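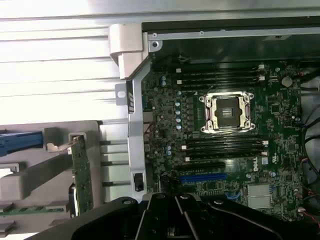
Gripper drifting off on teardown cell, how often do you re-zero?

Moataz Radwan
We run a small teardown cell for old desktops, one arm, two-finger gripper with a wrist camera. Towers come in lying open, arm goes in for memory first, then cards. Started fine in October. Now after 15 or so cases the fingers land a hair to one side of the slot and miss the white clips. Re-teaching the home point fixes it for a while, then it creeps again. Fixture is from Ikwood, bolted to the bench. Is this the camera, the fingers or the fixture? Dont want to re-teach every shift.

Asmaa Abdelaziz
Check the finger screws before anything else. Ours at Zermont worked loose the same way - you can't see it but you can feel it if you wiggle the tips by hand (power off, air off). Take them out, clean the threads, drop of medium threadlocker, back in evenly. Then redo the camera to gripper calibration, NOT just the home point. Home point only hides it.

Also wipe the lens. And look at your lighting, bare metal side panels throw a lot of glare and the vision picks up the wrong edge. We hung a diffuser over the bench, went from 17 misses a shift to 2.

Last thing, slow the final approach. We had 80 percent, way too fast close to the board.

soltani_bench
could be the fixture. mine was

Moataz Radwan
Left finger was loose, right one ok. Locked both and recalibrated, runing since this morning with no misses so far. Diffuser next week. Will check teh fixture bolts too, thanks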